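Subject: Re: [chores] Are the machines ready for the kitchen yet?
Date: July 2018

On the Bainbridge thread, someone wrote:

> I think you are all being too gloomy. Lileo say their household
> machine will manage 20 everyday kitchen jobs by the time it goes
> on sale, and Tosar are promising much the same for shop floors.
> Fetching, putting away, wiping down. Surely that is most of what
> any of us do in a kitchen anyway?

I'd like to see the list of 20 before I get excited. When Lileo put out their last one, in May, "open drawer" and "close drawer" were down as two separate jobs, and so were "pick up bottle" and "put down bottle". Count like that and my kettle does three.

I don't say there's been no progress. A machine with two arms, two legs and proper jointed fingers can get a hand round the neck of a bottle lying in a drawer, and ten years ago I would have bet against it. It's a fiddly thing to do. The bottle is on its side, it can roll, and the front of the drawer is in the way of the wrist.

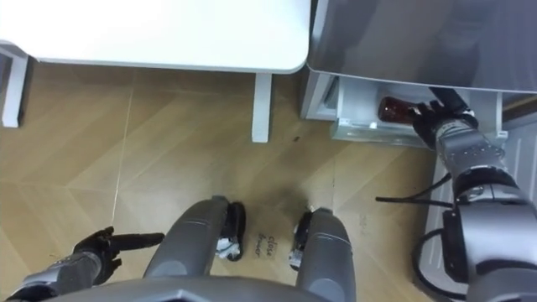 But my question to the list is still the dull one. How long does it take, and how often does somebody have to step in? The Luvport people did at least publish their figures, and good for them. They made 685 tries at putting shopping away and had a person help in almost a quarter. I have brought up children with a better record, and they didn't need charging.

Then there's the matter of what counts as finished. When I ask for the drawer to be tidied I mean the bottle out, the small bits dealt with, the drawer shut, and no crumbs left. Most of the reports I read stop at the bottle.

Shop floors may get there sooner, I'll grant you that. Same shelf, same boxes, night after night, and no cat. Even so, Tosar's trial ran for 19 nights in one shop with the aisles closed, and I'd want to see it with customers about.

Has anyone here had one of these in a real kitchen for more than an afternoon? If so, please post the bad days as well.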